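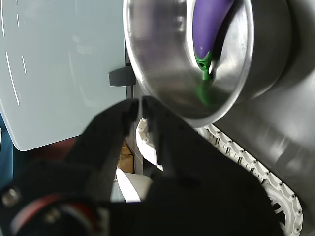
Play kitchen bench, 15 September 2023

Worked through the play food and the metal bowls before the Finulden set goes back on the shelf. Bożena Olszewski wants the check sheet by Monday, so the notes are in the order I did things.

Eggplant

Glossy plastic, violet body, green calyx with short stalk. There is a small round hole in the green part. Probed it with a wire: goes in 40 mm and stops. No water came out when shaken over a paper towel, and none when squeezed. Left it hole down overnight on a folded towel. Towel dry in the morning.

Gloss is even along the body. Pointed lobes of the calyx are the part I would expect to wear first. Ran a fingernail along each; no lifting, no sharp points. Wiped with dish soap at normal dilution, then plain water. No color on the cloth.

Weight before washing 50 g, after washing and drying 50 g. The kitchen scale reads whole grams only, so a few drops inside would not show. If we care about that, use the Gruston balance upstairs. I did not.

Shallow bowl

Stainless, brushed inside, thick rolled rim. Rim is comfortable to grip and has no open seam that I could find with a cotton swab. A swab pulled around the full edge left no fibers behind. This is the test that failed two of the older bowls in March, where the roll was not closed and kept catching.

Mass 292 g. Heavier than it looks and makes a real noise when dropped on the tile. Suggest it stays on the lower shelf.

Brushed surface shows soap film badly. First rinse in tap water left bands that looked like scratches. Second rinse and a dry microfiber cloth took them off. Do not use the green scrub pads on it. The brushing runs in circles, and anything rubbed across that direction will stay visible.

Slide test

Wanted to know how far the bowl can be tipped before the eggplant moves. Flat board, protractor taped to the edge, bowl held by hand at the rim. Not a precise setup. Dry bowl, dry eggplant: stays put at small angles, then rocks before it slides, because of the curve in the body. It usually turns stalk first. With a film of water on the metal it goes earlier and faster. Repeats disagreed too much to write down an angle. Would need a clamp.

Storage

Górecki bin is the wrong shape for this bowl. It goes in only on edge, close to 90 degrees, and then the lid rides on the rim. Asach crate takes it flat with the vegetables inside. Moved the label over to the crate.

Open items

Order swabs, long handle.
Repeat slide test with clamp, one person reading and one holding.
Decide whether to seal the hole in the calyx. My preference is to leave it open and keep the toy out of the sink. A plug is one more small part to lose.
Ask Bożena if the check sheet needs the wash step listed separately for metal and plastic. I have written them as one line for now.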